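Streaming box update, week one. Notes before I forget

2019-03-06

OK so the update finally landed on the living room box. Took it long enough. I had the settings page open most nights last week pressing Check Now like a crazy person and of course it came down by itself while I was at the grocery store.

For anyone who missed the last post, the box is a Waleck, the older one with the loud click on the remote. Bought it in December to replace the one that kept dropping the wifi. I like it. I complained about it a lot in January but I like it.

Download was 1,568 MB. On our connection that's a long coffee. Install was another 11 minutes, with a progress bar that sat at the same spot for most of it and then jumped. Do not unplug. I nearly unplugged. There's no message on the screen at all during the second half, just the logo, and the light on the front goes off completely, so I can see people pulling the cord on this one.

First boot is slow. Every boot after that was normal for me.

What changed, in the order I ran into it:

The home screen. Rows are smaller now and you get one more on screen without scrolling. Good. They also put a row of suggested stuff on top, and you can turn it off, but the switch is under Accounts and not under Display, where any sane person would look. Accounts, then Home, then Suggestions, then turn off all seven of the sources one at a time. No "all off" button. It did stick after a restart at least.

Frame rate matching. This is the one I wanted. Before, everything got pushed out at 60 and movies had that little hitch on slow pans, you know the one, once you see it you can't stop seeing it. Now there's a setting, Match Content, off by default. Turn it on. The screen goes black for a second or two when you start something and again when you stop, that's the TV switching modes. Worth it. My husband disagrees, he thinks the black screen is worse than the hitch. We have agreed to watch movies with it on and everything else with it off, which means going into settings twice a night. There should be a shortcut for this. There isn't. I looked.

One warning, it doesn't work in every app. The two big ones I use were fine. The local news app ignored it. The Lapointe player (the one I use for the files on the home server) had it's own version of the setting already and the two fight each other. I got a black screen with sound until I turned the Lapointe one off. So turn one off. Doesn't seem to matter which.

Voice search. Better?? It used to hear me say an actor's name and search the app store for it. Now it goes to movies first. Still hopeless with my last name — Oei, three letters, you'd think — but so is every phone menu I have ever called. Endang Lumenta commented on the last post that hers has trouble whenever the TV volume is up, and mine too, still. Pause first, then talk.

Bluetooth. My headphones reconnect on their own now when I turn them on. Before the update I had to go pair them again maybe every third time. The delay is still there though, lips are a bit off. There's an audio sync slider now, buried in Sound, Advanced, and I got it close by ear with a talk show. It applies to everything and not just the headphones so you have to remember to put it back. I did not remember. Spent half of dinner thinking the TV speakers were dying.

Storage. OK this one annoyed me. I had a USB drive set up as extra storage and after the update the box said it was corrupted. It was not corrupted. Unplug it, restart with nothing plugged in, wait till the home screen is fully up, then plug back in. Came right back, apps and all. If yours asks you to format, say no and try that first. I found this on page God knows what of the Dumholm forum, where someone had already formated theirs and was not happy.

Things that are still broken

— The clock on the screensaver is still an hour off. Settings clock is right. Screensaver clock is wrong.
— The remote battery level says full until it's dead.
— Subtitles go back to the default size after every restart. I use large. I would like large to stay large.
— Casting from my phone works, casting from the tablet shows the box in the list and then spins forever. Same wifi, same account.

I sent the subtitle one in through the feedback form. Got the automatic reply. Will post if a human writes back. 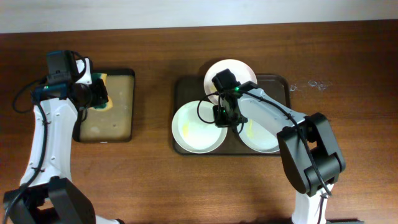 Two arms, two trays, one brown tabletop.

Should you update? If the frame rate thing bothers you, yes, right now. If you have a USB drive set up as storage then maybe wait a couple weeks and see if they put out a fix, or do the unplug thing before you start. If yours is working and you only watch the one app, no rush.

The bedroom box (the little Nendulby stick) doesn't get any of this obviously, different company. It got an update last month that as far as I can tell changed the color of the volume bar. I still kind of prefer it for just falling asleep to something, it's on in a few seconds and there's nothing to fiddle with. Sleep timer works. The Waleck still has no sleep timer. How does it have no sleep timer.

Next post is the home server, I've moved it off the old laptop finally and I have opinions about fans. If you have the tablet casting problem leave a comment with what tablet you've got, I want to know if it's just mine. And if anybody found a way to get at Match Content without going four menus deep please please tell me.

— Kurniawati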